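Water off for two mornings while the Ovberg main is replaced

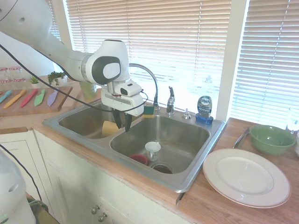

A double sink with a white cup and a red cup or bowl in it.

The water company will be replacing the old main under Ovberg Road in December, and every home from the bakery to the top of the hill will be without water on two mornings. The supply goes off at 8 a.m. each time and should be back by noon. The first shut-off is on a Wednesday. The second will be announced by a card through the door.

The contractor is Kelto, who did the Bilgin Street pipes last spring. Residents there had brown water for a day afterwards. If yours looks cloudy, run the cold kitchen tap until it clears, and leave the washing machine alone until it does.

Melahat Keskin from the residents' association has asked for the work to stay clear of school drop-off time. Kelto has agreed to keep one lane open until 9 a.m., with temporary lights at the Randano Lane junction. The 32 bus will use its normal stops on the way into town but will miss out the hill stop on the way back.

A few things to do the evening before:

Fill a kettle and a couple of large jugs for drinking.
Put a bucket by the toilet for flushing.
Wash up before bed, as a full sink is a nuisance with no water to rinse it.
If you have a combi boiler, check the manual about turning it off.

Anyone who needs water for medical reasons, or has a baby at home, can have bottled water delivered. Ring the association on extension 939 and leave your name and house number. Melahat Kocabaş is keeping the list and needs requests by 4 p.m. the day before – later calls may not be picked up in time.

Parking on the even side of the road will be suspended on both days. Cars left there may be moved to Randano Lane.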